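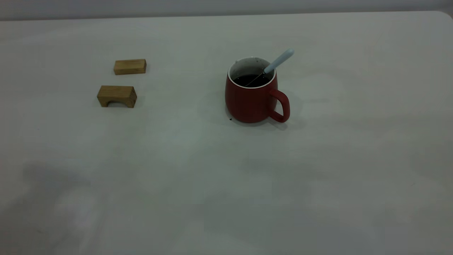

Brurno is looking for people who like to build small things and can explain how they did it. We are preparing a set of short table tasks with wooden blocks and ordinary household objects, and we need adults to try the tasks before we print the booklet in March. You do not need any experience with toys, teaching or design.

## What the work is

You sit at a table with a few plain wooden blocks and one or two things from a kitchen drawer. You receive a card with a short instruction, for example "make a bridge" or "make a roof for the small block." You build it in your own way. Then you write down, in your own words, what you did and at which moment you had to think again.

We are interested in the words as much as in the building. Our present cards were written by three persons who know the blocks very well, and I am afraid it shows. One card said "place the arch piece in the usual direction," and most readers asked me which direction is usual. This is the kind of problem we hope you will find.

The tasks are of three types:

- **Copy tasks.** You look at a finished arrangement and build the same one.
- **Word tasks.** You have only the written card and no picture.
- **Free tasks.** You receive the objects and a title, and you write the card yourself for the next person.

The blocks are uncolored wood, and we would like to keep them so. Please do not apply to us with a proposal to paint them. We already had this discussion.

## One of the bridge tasks

The bridge tasks are the biggest group in the booklet. In the easiest one, two rectangular blocks stand for the river banks and a spoon is the bridge. The blocks are not the same shape, so the participant must decide how to turn each of them and how wide the river can be. It is allowed to lay the spoon diagonally. It is also allowed to begin again as many times as you want.
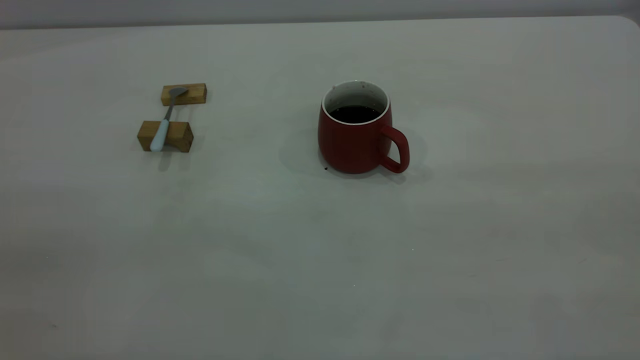 ## Who can take part

- You are 18 years or older.
- You can read and write English well enough to follow a short card. It does not have to be your first language. It is not mine either, and readers who learned English later often notice the unclear sentences first.
- You can sit at a table for one session of 90 minutes, with a break in the middle.
- You can handle small objects with one or two hands. If you usually do this with some aid or in a special position, please tell us and we will arrange the place for you.

We would be glad to have also people who say that they are "not good with hands." In the first round we had too many carpenters.

## Sessions and payment

We need 9 participants for the bridge group and 9 for the copy group. Each person comes two times, with at least one week between the sessions. You may apply for both groups, but we will give you only one.

Payment is 291 dollars in total for the two sessions. It is paid after the second one through Workano, where you will need to open a free account. If you cannot come to the second session, we pay half. Travel costs are not included, I am sorry.

The sessions take place in our room on the second floor of the Giannakopoulos building. The entrance is from the yard and there is an elevator. Coffee, tea and water are in the hallway. Please leave drinks there, because the cards are paper and we have only one printed set.

## What happens with your notes

Your written notes are typed by us without your name. We may use some sentences from them in the booklet, which will be published by Mestel. If you do not want your sentences to be used, mark the box on the form and we will respect it. The payment stays the same.

## How to apply

Send a short letter to Gifty Odoi, participant coordinator, with the subject line "Bridge 557." Please include:

1. Your name and the days when you are usually free.
2. Which group you prefer.
3. A description, not longer than ten lines, of how to lay a table for one person. Write it for somebody who never did it before.

The third point is the most important for us. A CV is not necessary. We answer every letter, also when the groups are already full, and in that case we can keep your name for the next round if you wish.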